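FOR IMMEDIATE RELEASE

Wutbridge Opens Spring Round of Its One-Room Living Program

UMANHAM, May 20, 2022 – Wutbridge, the home advice service based in Umanham, today opened registration for the second round of its One-Room Living program, which helps households make better use of a main room that serves for sleeping, eating, study and television. The new round has places for 60 households. Registration is free for residents of Umanham and the surrounding district.

The program began in March with a first round of 592 applications, well beyond what the service had planned for. Households that were not given a place in that round will be contacted first and do not need to apply again.

Many homes in the district have one room that does most of the work of the house. A low bed stands a few steps from the table, the television cabinet takes up one wall, and the space by the window fills with books and small objects that have no other place to go. Wutbridge advisers do not ask families to discard their belongings or to buy new furniture. Each visit starts with the pieces already in the room and with the way the household uses them on an ordinary day.
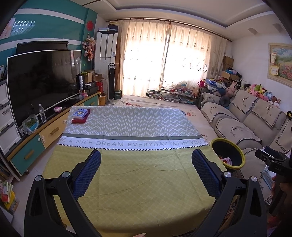 Advisers work through the room one surface at a time, starting with the table, which is cleared and wiped before anything else is moved. Small boxes and papers left at a corner of the cloth are sorted with the household present. Items used every day go into a basket within reach of a seated person, and the rest are assigned to a drawer or shelf. The tablecloth itself stays. In the first round, households often named a patterned or printed cloth among the things they least wished to change.

The television cabinet is treated next. Its top tends to collect water bottles, packaging, toys and seedlings started in trays, all within a short distance of the screen. The program advises that plants and open water be kept away from electrical equipment, and that the cabinet top be limited to the television and one basket. Plastic drawer units, which many households already own, are labeled and given over to papers, chargers and school supplies. Books kept on the floor are moved to a shelf or, where no shelf is available, into a crate with a lid.

The third part of the visit concerns the window. Sheer curtains let in daylight through the morning and are left in place – the heavier side curtains are tied back so that they do not cover the sill or any furniture below it. Low tables set against a window are cleared by half, so that the window can be reached and opened without moving anything.

Each household in the new round will receive two home visits, a printed room plan and a storage kit supplied by Fuvance, the household goods firm. The kit contains 6 lidded boxes in two sizes, a set of blank labels and a round basket. Fuvance has supplied 600 boxes to the program to date and has agreed to continue its support through the end of the year.

Room plans are drawn up by Molefe, the interior planning office that has worked with Wutbridge since the program was first proposed. For this round, Molefe has revised the plan sheet to include a separate section on low beds and sleeping platforms, with guidance on bedding storage and on keeping a clear walking path between the bed and the table. The sheet is now printed in larger type.

A visit lasts over two hours. At least one adult member of the household must be present throughout, and children are welcome to take part in the sorting of their own things. Advisers do not remove items from the home. Families who wish to give away books, toys or small furniture will be provided with a list of local collection points.

Applications may be made in person at the Wutbridge office in Umanham or by mail. Applicants are asked to state the number of people living in the home and the main uses of the room. Floor measurements are helpful but not required.

About Wutbridge
Wutbridge provides free advice on the use and care of the home to residents of Umanham and the surrounding district. Its services include home visits, printed guides and a lending collection of household tools.

Media contact: Press Office, Wutbridge, Umanham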